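Repointing the back wall, part two: mix, depth and waiting

The first part dealt with getting the cement out. It took most of the spring and I do not intend to go over it again, except to repeat that an angle grinder is the wrong tool for joints this narrow. A plugging chisel and a light hammer are slower, and they leave the edges of the bricks where they were.

For anyone starting here: the house is at Vasside, at the lower end of the lane, and has a date stone of 1824 over the front door. The front is stone. The back wall is soft red brick laid in lime, and at some later time it was repointed in a hard grey cement mortar. The bricks had begun to lose their faces along the bottom courses, and the kitchen plaster behind them was damp to the height of the worktop.

The mechanism is well understood. Rain gets into a solid wall in small amounts and has to get out again. In a wall built with lime, most of the drying takes place through the joints, which are softer and more open than the brick. If the joints are sealed with something dense, the water leaves through the brick instead, carrying salts with it. The salts crystallise just behind the face, and frost does the rest. The mortar survives in good condition and stands proud of the bricks like a grid.
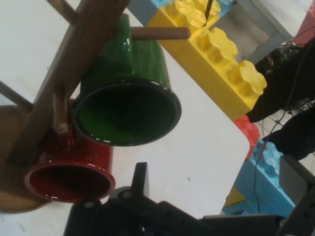
Tamsin Orrell

Choice of lime. There are two usual options for this sort of work. Lime putty, which is non-hydraulic, sets only by taking up carbon dioxide from the air. Natural hydraulic lime has a chemical set with water as well, and comes in grades by strength. Many people reach for the middle grade by default. On soft brick in a fairly sheltered position I think it is too strong, and it goes on gaining strength for many months after the job looks finished. I used putty from Clira, supplied in tubs under a layer of water, and kept the tubs in the outhouse with the lids taped.

Choice of sand. This matters more than the lime and gets less attention. Builders' soft sand is too fine and too even. It shrinks, and the shrinkage shows as hairline cracks down the middle of the joint. What is needed is a sharp, well-graded sand, washed, with grains running from coarse to fine so that the small ones fill the gaps between the large. I tried two. The first was a pale sand bought locally in bags, and it made a mortar that looked right in the bucket and dried nearly white. The second came from the Gwilliam pit and has more buff in it, with occasional brown grit. I crushed a piece of the original mortar, dissolved out the lime in weak acid, rinsed what was left and compared it on a sheet of paper. The Gwilliam sand was the closer of the two, although the old sand has some larger pieces in it that would have to be added by hand. I did not bother.

Proportions. The voids in a dry sand can be measured with a jug. Fill one jug with 200 ml of dried sand, tap it level, and add water from a measured quantity until it just reaches the surface. The amount of water used is the volume of the gaps, and therefore the least amount of lime that will fill them. Mine came out close enough to the usual advice that I settled on five parts sand to two of putty and stopped measuring. Do the test with sand that has been dried in the oven. Damp sand bulks up and gives a figure that means nothing.

Mixing. No water should be added. This is hard to believe for the first ten minutes, because the mix stays crumbly and looks far too dry. Continued beating and chopping brings the water out of the putty and the whole thing turns plastic. I used a shovel handle in a builder's bucket for small amounts. An ordinary drum mixer is not much use here, as the mortar balls up and rolls round. If it will hang from the underside of a trowel it is ready.

Depth. Joints should be raked back to at least twice their height, and on this wall I worked to 25 mm throughout. Where the old lime behind was loose I went further and filled the back of the joint first, leaving it to firm up before the outer layer went in. Thick lime put in all at once dries on the face and stays soft behind.
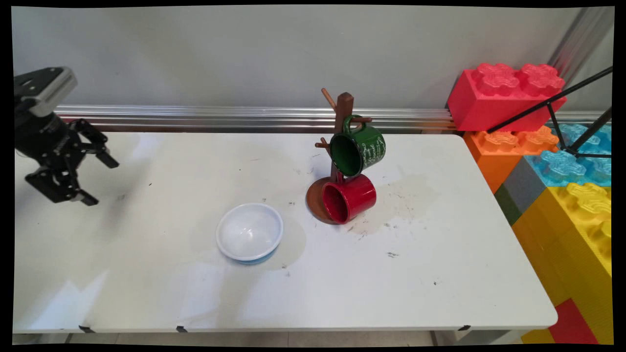 Wetting the wall is the part I did badly at the start. Dry brick pulls the water out of fresh mortar so quickly that it turns to powder before it has carbonated, and you can brush it out with a finger the next day. How much the wall needs depends on how fast the material takes it up. At one end of the range there is something like the white bowl next to the mug tree, with a glossy inside that a drop would simply sit on. An old soft brick is at the other end and darkens the moment the spray touches it. Between the two are the later bricks round the kitchen window, which are harder and need only a light misting, and if they are soaked the mortar slides on them. I now damp the wall in the evening, again in the morning, and once more just before filling, and I wait until there is no shine on the surface.

Finishing. Push the mortar in with a pointing iron narrower than the joint, pressing hard, and leave it slightly full. Go away. After some hours, depending on the weather, it will take a thumbnail mark but not a thumbprint. At that stage beat it with a stiff churn brush, held square to the wall. This closes up any early shrinkage, brings the grit to the surface and takes the face back level with the brick or a little behind it. Brushing too early drags lime over the bricks and leaves a white smear that is tedious to remove.

Aftercare. Damp hessian, hung clear of the wall on battens so that air can get behind it, sprayed two or three times a day for at least a week. It keeps off direct sun and wind. Carbonation needs moisture as well as air, so a joint that dries fast does not cure well. I would not start any of this before April or carry on once night frosts are likely. The short length I did late last year, by the drain, has failed and will have to come out.

The neighbouring house, Clonemura, has the same brick and the same cement pointing, and its back wall faces further west. I have been asked whether it should be done too. I would look at the gutters first. A leaking joint above the back door accounted for a good part of my own damp patch, and it was put right with a new rubber seal.

Moisture readings from the kitchen side will follow when I have a full winter of them. The meter is a cheap pin type and reads salts as water, so the figures will be good for comparison only.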